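How to Read and File a Local Campaign Finance Report

Posted 2020-08-24 by Onni Rautiainen

These instructions are for first-time candidates and whoever keeps their books in a municipal or county race in Prarkton. They cover the periodic report: what goes into it, how the totals are built, and how to check them before you submit. State and federal races use different forms and are not covered.

Before you start

You will need the bank statements for the campaign account, your contribution log, receipts for every payment, and a copy of the last report you filed. If this is your first report, the opening balance is zero unless money was deposited before the account was registered. In that case, call the filing office before going further.

Find the reporting period printed at the top of the form. Every transaction belongs to the period in which it was received or paid. A check that was handed over on the last day of the period and deposited two days later is reported in the earlier period. The bank statement will show the later date, so keep the log and the statement side by side.

Step 1. Sort the contributions

Divide the money that came in into four groups:

Cash and checks from individuals
Money from committees or businesses
Loans, including loans from the candidate
In-kind contributions

Loans are the group most often misplaced. A candidate who puts $2,000 of personal money into the account has either made a contribution or made a loan, and the form treats the two differently. A contribution cannot be paid back. A loan can, but only if it was reported as a loan the first time. Write down which one it is on the day of the deposit.

Step 2. Itemize

List each contributor with full name, street address, occupation, date and amount. A post office box is not accepted as an address. "Self-employed" is not accepted as an occupation without a description of the work. If a couple gives by one check, the contribution is credited to the person who signed it unless both signed.

Add up repeat donors. The limit applies to the total a person has given over the election cycle, so a donor who is under the limit in each of three reports may be over it in sum. Sort the log by last name and then by address to catch entries such as "Bob" and "Robert" at the same house.

Step 3. Value the in-kind contributions

An in-kind contribution is a good or service given in place of money. Report it at the price the campaign would have paid on the open market. Food and drink for a meet-and-greet, use of a rented hall, printing, and lent furniture all count. Ask the donor for a receipt or a written estimate and attach it to your copy.
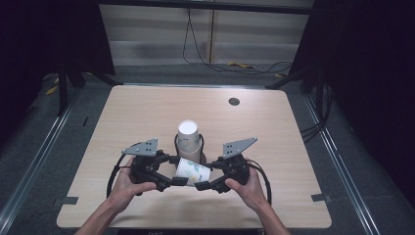

Paper cups on a tabletop. Keep receipts for small supplies.

Unpaid personal time is not a contribution. Time that an employer pays for is. If Betancur, a print shop, lets its designer spend paid hours on your yard sign, the wages for those hours are an in-kind contribution from the shop.

Step 4. Enter the expenditures

Each payment gets a payee, an address, a date, an amount and a purpose. The purpose should tell a stranger what was bought. "Supplies" will be sent back. "Paper and toner for canvass lists" will not.

Payments made by credit card are itemized by the final vendor. A single line to the card company is incomplete. The same rule applies to reimbursements: if Zoila Tello pays the sign maker and the campaign pays her back, the report shows both her name and the sign maker's.

Refunds of contributions go in their own section. Do not enter them as negative contributions. The software will accept this, but the totals on the summary page will be wrong.

Step 5. Build the summary page

Work in this order:

Opening balance (must equal the closing balance of your last report)
Plus monetary contributions
Plus loans received
Minus expenditures
Minus loan repayments and refunds
Equals closing balance

In-kind contributions are left out of this calculation. They appear on the summary page in a separate column because no cash moved through the account — adding them to the balance is the usual cause when a report will not reconcile.

Compare the result with the bank balance on the last day of the period. Subtract outstanding checks and add deposits in transit. The two figures should match to the cent.

Step 6. Submit

Reports are due by the close of business on the date shown in the filing calendar. Upload the file, wait for the confirmation number, and save the confirmation page. An upload without a confirmation number has not been filed. Keep all records for at least as long as the retention notice on the form requires.

Corrections

If you find an error after filing, submit an amended report for the same period. Do not fix it in the next one. Check the "Amended" box, and attach a one-line note naming the line that changed. If the change affects the closing balance, every later report must be amended too, starting with the oldest.

Questions about the form itself go to the filing desk. Corrections to this page can be sent to Qistina Khoo, who maintains the guides section.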